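Imprimir esta página | Enviar por correo electrónico

Publicado en septiembre por la coordinación de Skavgate

Buscamos gente para escribir (y discutir) nuestra guía de buenas prácticas con brazos robóticos

Hola a todas y a todos. Llevo meses diciendo en los pasillos que esto había que hacerlo y por fin tengo permiso, un presupuesto pequeñito y una sala los jueves por la tarde, así que allá vamos: en Skavgate abrimos convocatoria para formar un grupo de trabajo que redacte las normas de uso de brazos robóticos de mesa, tanto en simulación como en banco real.

Os cuento de dónde salimos. Ahora mismo en el taller conviven tres documentos distintos. Está el reglamento viejo de Nisard, que es muy serio y muy largo y que casi todo el mundo firma sin pasar de la segunda página. Está la hoja plastificada del laboratorio Henríquez, que se lee en un minuto pero se olvida de la mitad de los casos. Y está lo que yo llamo la norma oral, o sea, lo que te explica quien te enseña el primer día, y que cambia bastante según a quien te toque (¡lo he comprobado conmigo misma, que fui contando dos versiones diferentes de la parada de emergencia en el mismo mes!). Queremos juntar lo bueno de los tres y tirar lo que sobra.

El plan dura 14 semanas. Nos vemos el jueves a las cinco, dos horas, y entre sesión y sesión cada cual se lleva algo a casa: un apartado que revisar, una prueba que repetir, una redacción que no se entiende. Pago por participación completa: 700 euros, en dos mitades, la primera a mitad de camino y la segunda cuando entregamos el texto. Si solo puedes venir a una parte, escríbeme igualmente y lo hablamos, que algo proporcional se puede apañar.

¿Qué vamos a hacer exactamente? Pues sobre todo tres bloques, aunque seguro que se mezclan. El primero es el espacio de trabajo: qué puede haber sobre la mesa cuando el brazo está activo, qué zona queda reservada, cómo se coloca la cámara cenital y quién puede moverla. El segundo es la simulación, y aquí es donde más me apetece meterme. Tenemos Drundovico montado desde el curso pasado y la gente prueba cosas estupendas, pero cada persona cambia la cámara, los colores, la luz y la posición de las piezas a su gusto y luego no hay manera de comparar nada con nada. Quiero una regla sencilla sobre qué se puede variar con libertad, qué se apunta y qué no se toca. El tercero es el paso de la simulación al banco, con su lista de comprobación antes de dar corriente.

Para el segundo bloque trabajaremos con vistas desde arriba, con piezas pequeñas en la mesa y el fondo cambiado, y habrá que decidir cosas como cuánto se puede girar la mesa o qué fondos aceptamos.
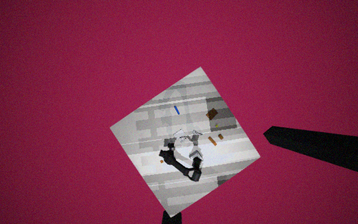

Vista cenital simulada: la mesa girada sobre fondo magenta, con el brazo negro y varias piezas pequeñas.

La pregunta que haremos una y otra vez delante de vistas así es muy de andar por casa: si mañana le paso esto a una compañera que no estuvo en la prueba, ¿sabe qué se cambió y qué no? Si la respuesta es «más o menos», falta una línea en el registro. Mi propuesta de partida es que cada variación lleve anotados el fondo, el giro, la iluminación y la posición inicial de los objetos, y que las piezas que cuesta distinguir vayan nombradas en una lista aparte. Es solo una propuesta, ¿eh? Si alguien llega con algo mejor, la mía va a la papelera tan contenta.

A quién busco. Me gustaría un grupo variado, de verdad. Gente que programe, claro, pero también personas que hayan trabajado en prevención de riesgos, en calidad, en formación profesional o en un almacén con máquinas al lado. Si nunca has tocado un robot pero sabes escribir instrucciones que se entienden a la primera, ven, por favor, te necesitamos muchísimo. Lo que sí pido:

- Español escrito con soltura. El texto final va en español y ya veremos si se traduce.
- Poder venir en persona a la mayoría de las sesiones. Los bancos están aquí y hay cosas que por videollamada no salen.
- Paciencia para discutir la diferencia entre «debe» y «debería». Vamos a pasar ratos largos con eso.
- Ser mayor de edad y hacer la formación básica de seguridad (la damos nosotros el primer día y cuenta como sesión).

Y algunas reglas de la casa que ya están decididas y no vamos a reabrir: pelo recogido y nada colgando cerca del banco, ninguna mano dentro de la zona marcada con el brazo activo, la parada siempre al alcance de alguien que esté mirando la mesa y no el móvil, y velocidad reducida cada vez que se carga un programa nuevo, aunque en simulación haya ido como la seda. Quien se salte esto se va a casa ese día. Suena antipático, ya lo sé, pero prefiero dejarlo escrito aquí.

Hay 22 plazas. Para apuntarte mándame un correo con unas líneas sobre ti y un ejemplo de una norma de seguridad que te parezca mal escrita, de donde sea: del trabajo, de la piscina, del ascensor de tu edificio. Explícame en 100 palabras cómo la cambiarías. No quiero currículum ni carta formal, con eso me basta para hacerme una idea. Contesto a todo el mundo, también a quien se quede fuera.

Ah, y una cosa que me preguntan siempre: el documento llevará los nombres de quienes participen, salvo que prefieras no aparecer, y se podrá copiar y adaptar libremente en otros talleres. Hay café. Lo de las galletas lo estoy negociando.

Contacto: coordinación de Skavgate, buzón de convocatorias | © Skavgate | Volver arriba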